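From: Konrad Gasser
To: wornis-users
Subject: Re: [wornis-users] Index rebuild stalls after upgrade to 7

On February's thread, Gunnlaugsson wrote:
> After moving to version 7 the nightly rebuild stops at record 2,287
> every time. No error in the log, the process just sits there at
> full memory. Rolling back to the old binary clears it. Is anyone
> else seeing this, or is it our catalog?

It is your catalog, but the new parser is what exposes it. We hit the same stall on the Gostarano set. The old parser cut any note field at 298 bytes and carried on. Version 7 reads to the closing delimiter, and if the delimiter is missing it keeps reading until the buffer is full.

To confirm, run the check tool with -v and look at the last offset printed before it hangs. Open the source file at that offset. In our case the record had a stray carriage return inside the note field, left over from an import out of Ement. We found nine records like that, all from the same batch.

Steps that worked for us:

1. Stop the nightly job and copy the source file.
2. Strip carriage returns from the copy. Leave line feeds alone, the record separator depends on them.
3. Run check again. It should finish without printing an offset.
4. Delete the old index directory before rebuilding. An incremental rebuild keeps the bad block pointers.

Setting max_field in the config also gets past the stall, but it truncates silently, so I would only use it to get through one night.

One open question: attachments on the repaired records kept their links here, but the thumbnails did not regenerate until I touched each file. I don't know if that is by design.

Konrad

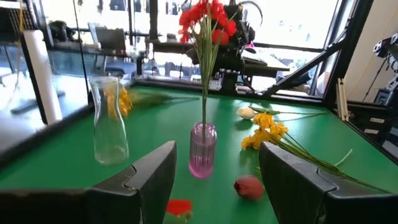
Attachment 1: red artificial flowers, pink ribbed glass vase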